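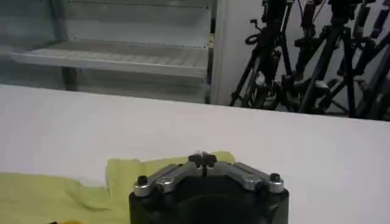

The long white table, October.

Lost property, again

The autumn clear-out of the Geltbridge lost property cupboard has been and gone, and we are now the temporary owners of 41 umbrellas. It rained for most of August, so somebody must have walked home wet, possibly 41 somebodies. None has written in.

The rules have not changed, though you would be forgiven for thinking there weren't any. Anything left behind is kept for 30 days. After that it goes on the rail by the side door, where you may claim it by describing it to Itzel Barrera before you look. "Black, with a zip" will not do. We have tried "black, with a zip" and three people went home with the wrong coat, one of them quite pleased.

Shirts and jumpers get folded and put out flat. Single gloves go in the drawer and stay there, in the hope of a reunion. 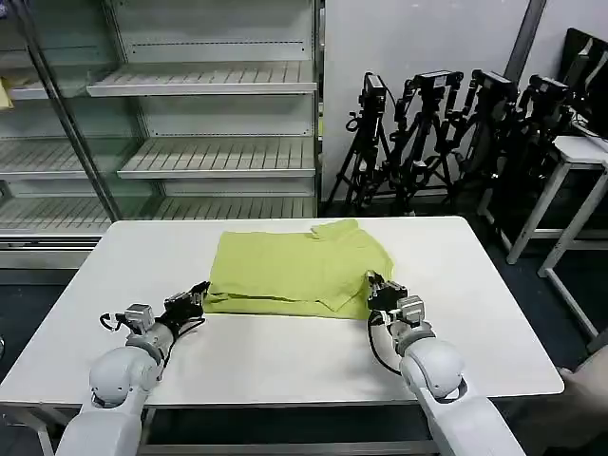

Nayeli Trujillo writes that 30 days is mean, that she was away for five weeks in the summer and came back to find her good cardigan had been given to the charity shop, where she had to buy it back for four pounds. She would like the limit doubled and the four pounds looked into.

We have looked into the four pounds and it is gone. The limit is another matter, and will be talked over at the next house meeting, along with the kettle. Until then, anyone going away for more than a month can leave a note on the cupboard door saying what they think they have lost. A note saying "everything" was found there last week and has been taken down.

Name tapes are still the best answer. We have 200 blank ones in the office, left from the year we were organised, and a pen that works on most of them. Children's things first, please, then anything you would cry over.

Whatever is unclaimed goes to the Hira shop after 28 October 2020. The umbrellas may need two trips.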